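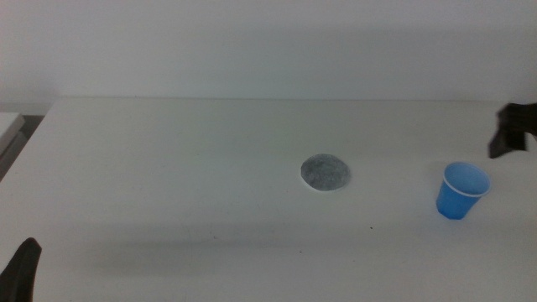
## 3 Planung und Beschaffung

Stand: 28. April 2024, zusammengestellt von Jörg Hinrichs

Kapitel 2 hat geklärt, was der Zweiarm-Arbeitsplatz Skarkine leisten soll. Jetzt kommt der Teil, der überraschend viel Spaß macht: auswählen, rechnen, bestellen! Wer die Schritte der Reihe nach durchgeht, hat am Ende eine Stückliste, mit der sowohl die Werkstatt als auch der Einkauf etwas anfangen kann.

### 3.1 Aufgabe festlegen

1. Schreiben Sie in einem Satz auf, was die Arme tun sollen. Für den Anfang reicht etwas so Schlichtes wie »blauen Becher auf die graue Scheibe stellen«. Mit so einer Aufgabe lernt man seinen Arbeitsplatz wunderbar kennen, und sie kostet fast nichts.
2. Messen Sie alle Gegenstände, die gegriffen werden: größter Durchmesser, kleinster Durchmesser, Höhe, Gewicht. Bei konischen Bechern beide Enden messen!
3. Notieren Sie, von welcher Seite gegriffen wird und ob der zweite Arm dabei etwas halten muss oder nur wartet.
4. Tragen Sie die Werte in Blatt A ein (liegt dem Ordner Wonville bei).

> **Hinweis:** Planen Sie mit den Gegenständen, die Sie wirklich haben. Ein Greifer, der auf dem Papier zu einem Normbecher passt, kann am Becher aus der Teeküche scheitern.

### 3.2 Tisch und Umgebung

1. Wählen Sie eine matte, helle Platte. Glänzende Oberflächen spiegeln die Deckenlampen, und dann sucht die Kamera Kanten, wo keine sind.
2. Lassen Sie den Hintergrund ruhig. Eine glatte, unbedruckte Wand hinter dem Tisch ist ideal. Poster, Kabelkanäle und Regale bitte an eine andere Wand.
3. Rechnen Sie die Tischfläche großzügig. Beide Arme brauchen eine Parkposition, in der sie den Gegenständen nicht in die Quere kommen. Zeichnen Sie diese Positionen im Maßstab ein, bevor die Platte bestellt wird.
4. Prüfen Sie den Zugang von mindestens einer Seite. Beim Einrichten steht man dort öfter, als man denkt.

> **Hinweis:** Kleine dunkle Punkte und Flecken auf einer hellen Platte stören die meisten Griffe nicht. Für die Objekterkennung lohnt es sich trotzdem, ein Reinigungsmittel ins Budget zu nehmen, das die matte Oberfläche nicht poliert.

### 3.3 Greiferfinger

Hier lohnt sich die Zeit am meisten. Die Finger entscheiden, ob ein Arm einen dünnen Rand sauber fasst oder ihn nur wegschiebt, und sie sind zum Glück der Teil, den man am leichtesten tauschen kann.

1. Vergleichen Sie Fingerform und Öffnungsweite mit Blatt A. Für Becherränder sind schmal zulaufende Spitzen angenehm, für flache Teile eher breite, weiche Auflagen.
2. Bestellen Sie von Anfang an einen Ersatzsatz je Arm. Die Lieferzeit bei Nedelcu betrug zuletzt 14 Tage, und so lange möchte niemand stillstehen.
3. Fragen Sie nach dunklen, matten Fingern. Sie heben sich vor einer hellen Platte herrlich deutlich ab.

> **Vorsicht:** Fingersätze verschiedener Hersteller nicht mischen. Auch bei gleichem Lochbild kann die Länge abweichen, und die Spitze setzt dann auf der Tischplatte auf.

### 3.4 Budget

Die folgenden Beträge sind unsere Planwerte für einen Arbeitsplatz ohne die Arme selbst. Die Arme laufen über die Investitionsliste vom Februar.

| Posten | Betrag |
|---|---|
| Greifer mit Fingern, beide Seiten | 3.000 € |
| Tisch, Kamera, Halterungen | 1.620 € |
| Übungsgegenstände (Becher, Scheiben) | 46 € |

1. Holen Sie für die ersten beiden Posten je zwei Angebote ein. Skodum liefert Tisch und Halterungen zusammen, das spart eine Anfahrt.
2. Übungsgegenstände mehrfach kaufen, und zwar in derselben Farbe. Einen nachgekauften Becher in leicht anderem Blau erkennt das System unter Umständen schlechter.
3. Legen Sie eine Reserve für Kabel, Schrauben und Adapter an. Die Höhe stimmen Sie mit dem Einkauf ab.

### 3.5 Vor der Bestellung

- [ ] Blatt A ausgefüllt, alle Maße in Millimetern
- [ ] Parkpositionen beider Arme eingezeichnet
- [ ] Not-Halt für beide Arme von der Bedienseite erreichbar
- [ ] Traglast inklusive Greifer geprüft
- [ ] Ersatzfinger in der Stückliste
- [ ] Angebote abgelegt unter Skarkine/Beschaffung

> **Vorsicht:** Die Traglast im Datenblatt gilt meist für den nackten Flansch. Greifer, Finger und Kabel gehen davon ab.

Sind alle Punkte abgehakt, geht die Stückliste an den Einkauf. Während der Lieferzeit können Sie den Tisch schon aufstellen und ausrichten, siehe Kapitel 4.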